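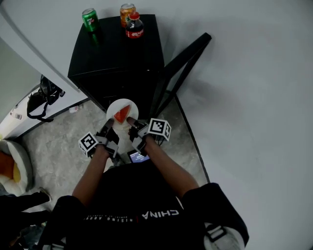
*Lau*

**December, 16:40. Sugar readings, melon batch 6**

Refractometer was reading too high in the morning, so I made the zero again with distilled water. The first readings are crossed out, please do not use them. Watermelon juice from the middle of the fruit is sweeter than near the rind, as expected. Juice sample is 179 g, spun at 2,000 rpm. Filter paper from Ono is almost finished. Tomorrow I repeat the rind part with a fresh blade.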